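10 November 2024

Finished the sleep book last night, at eleven minutes past one, so make of that what you will. The man from the Hestov program (I won't call it an institute, whatever the back cover says) wants me to believe that everything wrong with my life can be traced to the hour I eat dinner. Dinner at five, lights down at seven, bed by 9. No screens, no onions, no arguments. I kept a pencil with me through the whole thing and wrote "says who?" in the margin so often that I ended up shortening it to SW.

I started this in May, when I was sleeping badly enough to try nearly anything. Before the book there was the magnesium powder, then the heavy blanket, then the app. The blanket I still like. The powder tasted like a wet sidewalk and did nothing I could feel. The app gave me a score each morning out of 100, and I noticed that I felt fine until I looked at it. One night I got an 80 and was pleased with myself all day, and I had slept, as far as I know, exactly the same as the night before, when it gave me a sad little cloud. I deleted it in the summer and then downloaded it again and then deleted it again.

What bothers me about the Hestov plan is how it handles failure. If you sleep better, the plan worked. If you don't, you haven't been following it, or you've been following it with the wrong attitude. There is a whole chapter on attitude. I would like to see any other trade get away with this. If the plumber told me that my sink was leaking because I didn't trust the sink enough, I'd find another plumber.

And the numbers! He says 400 people went through the first course and that "nearly all" reported improvement. Nearly all of the 400, or nearly all of the ones who wrote back? I'd have written back too if I had paid for it. You don't spend that kind of money and then tell them it was a waste. I didn't see a word on how many quit.

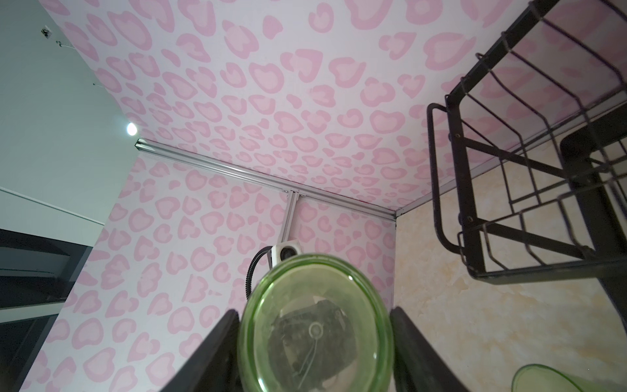 Still, I did try it. I want that written down, because I know how I'll tell this later, and I'll make it sound like I never gave the thing a chance. I did the full 11 nights that the first stage asks for. I ate at five like a farmer. I put the phone in the kitchen drawer with the batteries and the takeout menus. I wrote my worries on a card before bed, and by the fourth night the card mostly said "this card."

Nights one and two were terrible. Three was good. Four I don't remember. Five I was up at two with my heart going, hungry, eating crackers over the sink in the dark so as not to break the rule about lights. Six through eight were decent, and I began to think I'd have to take back some of my remarks. Then the wind came up and the gutter started its tapping, and that took care of nine and ten. The last one I slept straight through, but I had also walked all the way out to the Uzor bridge and back that day, so I don't know who gets the credit. The book would claim it. I'd give it to the bridge.

That's the trouble with trying things on yourself. The weather changes, you get a cold, you get over the cold. I could have eaten a raw potato every night and had about the same results, and by now I'd be telling people about potatoes.

I looked for the second book at the library this afternoon, the one by the Rokurau people, who say that early dinners are the worst thing you can do and that you should eat something warm right before bed. It has the same kind of cover, a moon and a lot of dark blue. Somebody must be wrong, or else both are, and I'd bet on both. I checked it out anyway. I have it until the end of the month.

Things I will keep from all this: the blanket, the phone in the drawer (most nights), and no coffee after lunch, which I knew already and my mother knew before me. I'm dropping the early dinner. I missed eating late. I missed the radio on and something in the pan and the windows gone black.

The Trirnness catalog came in the mail with a lamp in it that is supposed to copy a sunset. It costs more than my bed did. I turned down the corner of the page and then felt foolish and flattened it out again.

Need to get a ladder and look at that gutter. Also out of crackers.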